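Hand-Washing Coloured Plastic Dishes in a Three-Sink Setup
Filton Hall Kitchen Notes, sheet 2182

Revised in June by Jarmila Machala. Replaces the sheet taped inside the Dandard cupboard.

Scope

This sheet covers the coloured plastic plates, bowls and cups. It does not cover the steel trays, the glass jugs or the insulated drink dispensers. Anything with a lid and a rubber seal is washed under the jug procedure.

Before you start

Clear and wipe the drainboards on both sides. Dirty dishes come in on the left and clean ones leave on the right. Check that the three plugs seat properly. The middle one sticks if it is put in at an angle.

You will need:
Dish detergent, unscented
Plain household bleach, 5.25%, not the thickened or scented kind
Chlorine test strips
A 50 mL measuring cup
Two nylon brushes, medium
Wire drying racks
Kitchen thermometer

Do not use steel wool, green scouring pads or powdered cleanser. Scratches in the eating surface hold colour from tomato and turmeric, and they hold grease as well. A plate that feels rough under a fingertip goes in the discard bin.

Step 1. Scrape and sort

Scrape food into the green bin with a rubber spatula. Sort by shape before washing: plates together, bowls together, cups together. Sorting by colour is optional and can be left until the dishes are put away.

Separate any stacked bowls at this point. Bowls that have jammed together come apart if the inner one is filled with cold water and the outer one is stood in warm water for a minute. Do not pry them with a knife.

Step 2. Wash

Fill the first sink to the line. The hot tap delivers water at 52 °C after it has run for a minute; add cold if that is too hot for your hands, but keep the sink at 45 °C or higher. Add detergent after filling so the foam does not hide the water line.

Brush the inside first, then the rim, then the underside. The foot ring underneath is the part most often missed. Change the water when the foam is gone or when grease shows on the surface.

Step 3. Rinse

Rinse in the second sink in clean hot water. Dip each piece fully and turn it over once. Detergent carried into the third sink weakens the sanitizer, so change the rinse water as soon as it goes cloudy.

Step 4. Sanitize

The third sink holds 17 litres at the marked line. Fill with lukewarm water, then add 34 mL of bleach, which gives about 100 parts per million. Test with a strip and write the reading on the log. If the strip reads low, add bleach 5 mL at a time, stir and retest.

Submerge each piece for at least two minutes. Put bowls and cups in on their sides so that no air is trapped inside. Never mix bleach with ammonia, vinegar or any other cleaner.

Step 5. Air dry

Stand plates on edge in the racks with a gap between them. Bowls and cups go upside down on the wire, not on a flat towel. Do not towel dry. Plates over 225 mm wide will not stand in the short Tedard rack and should go in the tall one.

Plastic holds less heat than china and dries slowly. Allow two hours with the fan on, or leave the racks overnight. Nesting bowls before they are dry leaves water in the bottom of the stack and gives a stale smell within a day or two.

Step 6. Inspect

Look at each piece under a bright overhead light. A smooth surface returns a sharp highlight. Hard water film turns the highlight dull and chalky, and fine scratching breaks it up into a haze. Dark cloth makes a better background for this than the white counter, particularly with the paler colours.
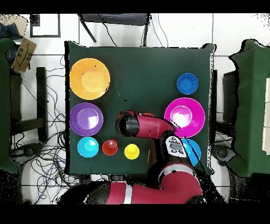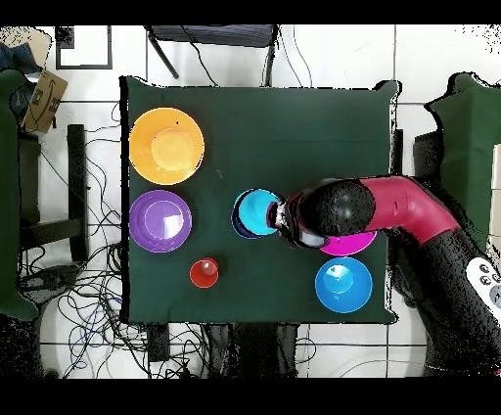 Coloured plastic dishes on a dark green cloth.
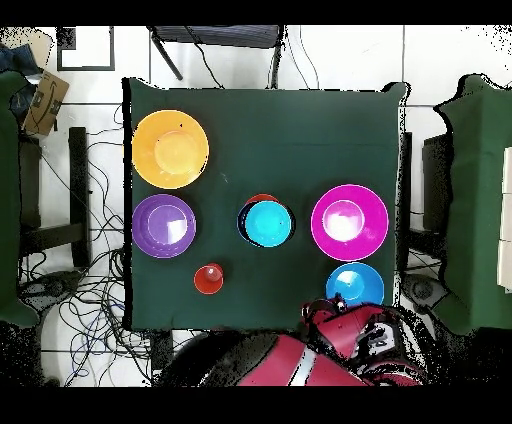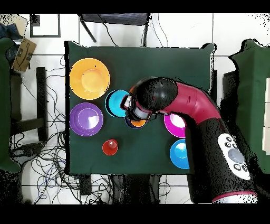

If you find film, soak the piece in one part white vinegar to four parts water for 15 minutes, then repeat steps 2 to 5. Rinse off all vinegar before the dish goes anywhere near the sanitizing sink. Film that survives two soaks is usually wear and will not come off.

Discard any piece with a crack, a chipped rim, a melted spot or a stain you can feel. Enter it on the log by shape and colour so that Matúš Šimek can include it in the next Shokri order. Replacement cups come in sleeves and need a full wash before first use.

Storage

Plates go on the lower shelf, largest at the bottom. Keep bowl stacks to eight or fewer. Cups are stored upside down in the lidded tub. Leave the cupboard door open for an hour if the room is humid.

Drain the sinks in order, first to third, and wipe each one out with the brush. Hang the brushes bristles down. Return the test strips to their tube and close it tightly, as damp strips read low. Initial the log. Questions about the bleach supply go to Natália Kopecký.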